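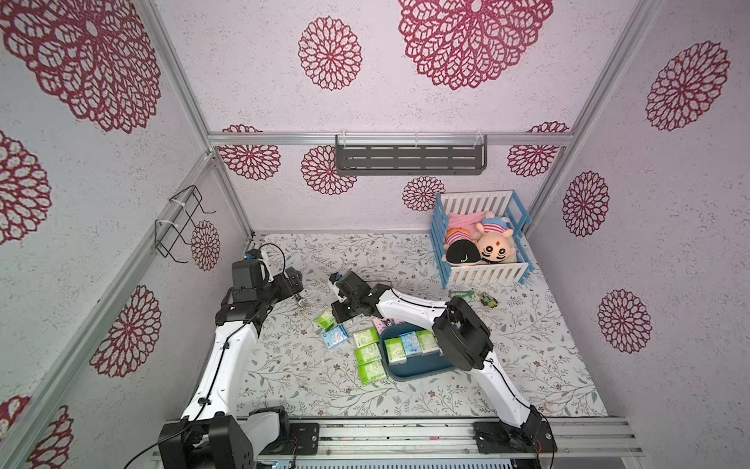
Stosidell, November 12, 2020

Print this page | E-mail this page

Bedtime for the Dolls: All About Toy Cribs, Blankets and Flowers That Repeat

Do you tuck your toys in at night? Lots of children do, and they have been doing it for a very long time. A toy crib is one of the best pretend-play things there is, and it is full of clever ideas if you look closely!

Let's start with the sides. Look for the crib with the blue frame. See how its white sides are made of strips with gaps in between? Those strips are called slats. A real baby's crib has slats or bars too, and they do two jobs. They keep the baby safely inside, and they let air move through. They also let a grown-up peek in from across the room without waking anybody up. Your dolls don't need fresh air, of course, but slats make a toy crib look just like the real thing.

Now for the blanket. The dolls in the crib have a pink one. Why does a blanket keep YOU warm? A blanket doesn't make any heat at all! Your body makes the heat, all night long, and the blanket traps a layer of warm air next to you so it can't float away. A doll doesn't make heat, so a doll under a blanket stays the same temperature as the room. (Try it! Put one hand under your own blanket and the other under your doll's blanket. After 5 minutes, which hand is warmer?)

One doll is sleeping on its tummy, so you mostly see round black hair and red and white stripes. The other is on its back with its big black eyes wide open. Somebody isn't sleepy yet! Plush dolls are soft because they are stuffed, usually with fluffy fibers that spring back when you squeeze them. Squeeze one of yours and watch it puff up again.

Flowers, flowers, flowers

The big dark red flowers on the walls are a kind of pattern called a mandala (say it like this: MAN-duh-luh). A mandala grows out from the middle. First comes a center, then a ring of shapes around it, then another ring around that. Some real flowers grow in rings a bit like this - dahlias are a great one to look for in August, when gardens are full of them.

The tablecloth has a different sort of pattern. Its thin stems and little leaves wander all over the cloth. Patterns on cloth usually repeat, which means the same piece of drawing is printed again and again. Finding the place where it starts over is like a treasure hunt. Check your curtains or your pajamas tonight!

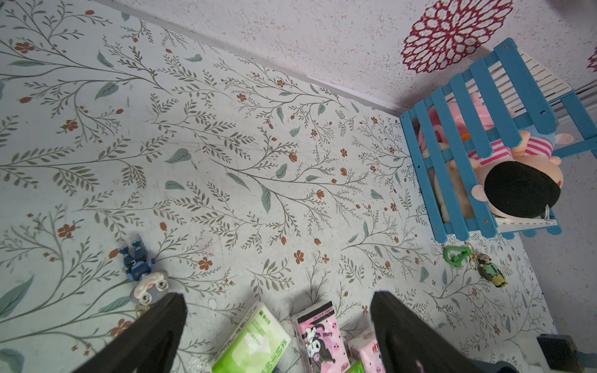

Small toys on the flowery cloth, with the blue crib close by.

Little things on rings

Did you spot the bright green clip? It is joined by a small metal ring to a tiny figure in a green outfit and a tan hat. There is a round charm with large googly eyes too, and it has a small gold ring of its own. Key rings are often made from wire wound into a coil, so you can slide a key all the way along until it's on. Pulling it off again takes strong fingernails!

Make a doll bed

You need a shoebox, a clean sock, some cotton balls and a scrap of soft cloth. Ask a grown-up to help with any cutting.

Take the lid off the box. Cut the cloth so it is 30 centimeters long, or long enough to cover your doll from chin to toes. Fill the sock with cotton balls and fold the end under. Now you have a pillow! Draw slats on the sides with a crayon, and put a mandala on the end - start with a dot and keep adding rings until you run out of room.

Then it's lights out. Good night, dolls!

Contact Duline Children's Pages | Copyright 2020 Duline | Back to top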